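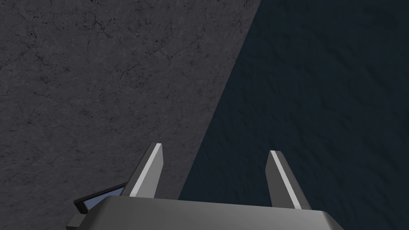
*Images: Meloda*

Kulholm began in March as a one-shot for a home table and has since grown into a 194-page tabletop campaign. Players start in the flooded town of Kaewsai, where the river guild has stopped paying its debts and a witch named Flukance is buying them up.

The book is built for 6 players, and it plays slowly. Our group spent two full sessions on the ferry alone - mostly arguing over the toll.
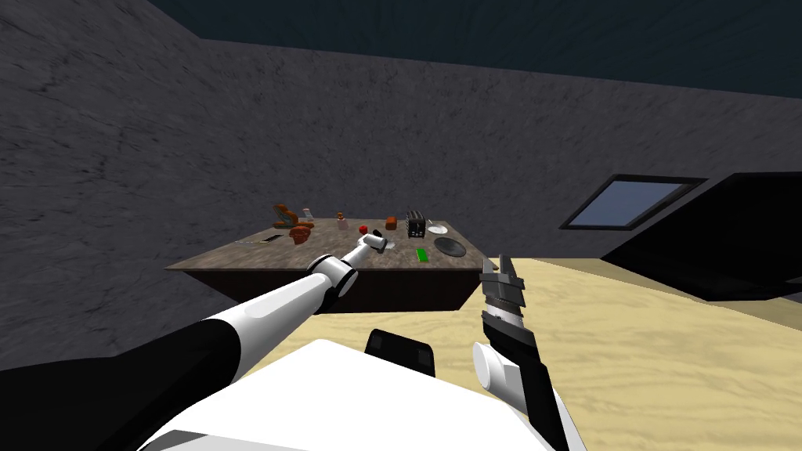 **TABLETOP & ACTUAL PLAY**

Flukance is the best part. She has 341 hit points and rarely needs them, as most of her scenes are bargains. Each deal costs a character one memory, and the player picks which. 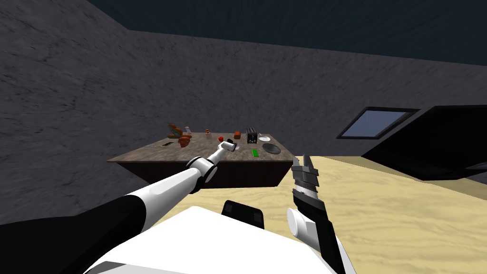
## Where it drags

The third chapter is a long march with few choices. Cut it in half and give the party the map early. The first printing of 800 copies ships in November 2025.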